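Corgate Course Finder, version 2: review

Corgate Course Finder is a desktop and web program for comparing undergraduate courses. It is published by Tesfamariam, a small firm that also makes timetabling software for colleges, and is aimed at sixth-form advisers, school libraries and applicants working on their own. I used the single-user edition from February until the end of the application season, mostly to build shortlists in engineering, journalism and modern languages.

Installation

The desktop edition arrives as one download and needs an account before it will open. First start is slow, as the full course list has to be fetched and indexed. Later starts are quick. The web edition skips this step but drops the offline mode and the custom columns, and I stopped using it after the first few sessions.

The data

The list held 3890 courses on the day I installed it. Each record gives the awarding institution, the campus, the length of study, the usual entry requirements, the form of assessment and a link to the institution's own page. Founding dates and a short history are included for most institutions, with mergers and changes of name recorded properly. A former teacher training college that became part of a university can be found under either name, and this is handled better than in any rival I have tried.

Coverage is uneven. Large universities with a central course office are complete. Joint degrees taught across two departments are sometimes listed twice, once under each department, with different entry requirements. I reported two such pairs through the form in the program. One was corrected at the next update and the other was still there when I finished.

Searching

The search box takes plain words or field codes. Typing a subject name returns everything with that word in the title, so "journalism" misses courses called Media Practice or News Writing. The subject tree on the left deals with this, provided the box marked "include related" is ticked. It is off by default and should be on.

Filters can be combined freely: placement year, part-time study, share of marks from coursework, distance from a postcode. Distance is measured in a straight line, so a campus on the far side of an estuary appears much nearer than it is. Plandex, the obvious competitor, uses travel time and gives far more useful results here.

Comparison tables

The comparison view is the main reason to buy the program. Up to 15 courses can be placed side by side, with the rows reordered by dragging. Differences are shaded in grey, and the shading survives printing. Module lists are matched by title only, so "Statics" and "Introduction to Statics" sit on separate rows – a manual merge is possible but has to be redone after every update.

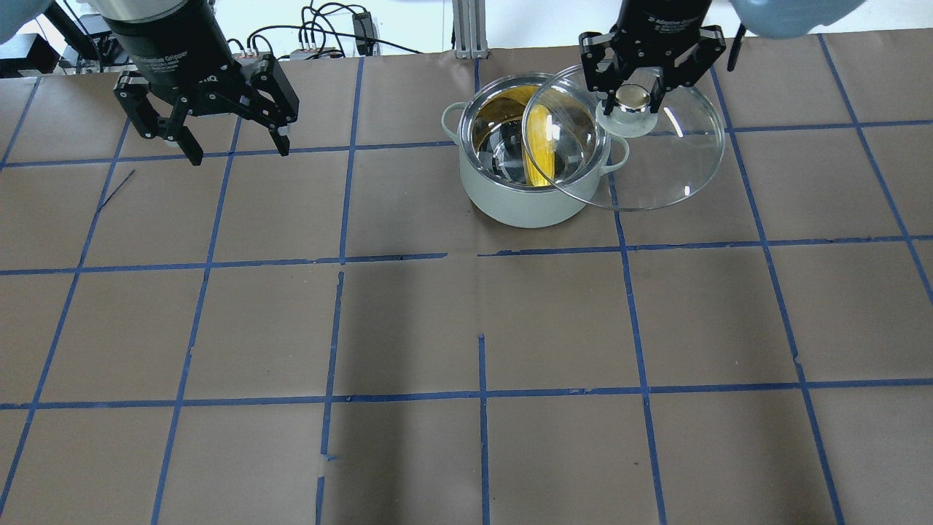
Export works to spreadsheet and to PDF. The spreadsheet is clean, with one course per row and no merged cells. The PDF ignores the chosen paper size and always comes out in portrait, which makes a wide table unreadable. Sending the spreadsheet to the printer in landscape is the simplest way round it.

Support and licence

Help is by email only. Replies came the next morning and dealt with the question asked. The manual is thorough on searching and thin on export. The licence covers two machines and can be moved between them from the account page without contacting anyone.

Compared with others

Plandex has better maps and a weaker comparison view. Ukov is free and adequate for a single applicant with a firm idea of subject, but it keeps no history of changes to entry requirements. Corgate does, and the log can be filtered by institution.

Recommended for school libraries and advisers who build a lot of shortlists. Individual applicants should try Ukov first.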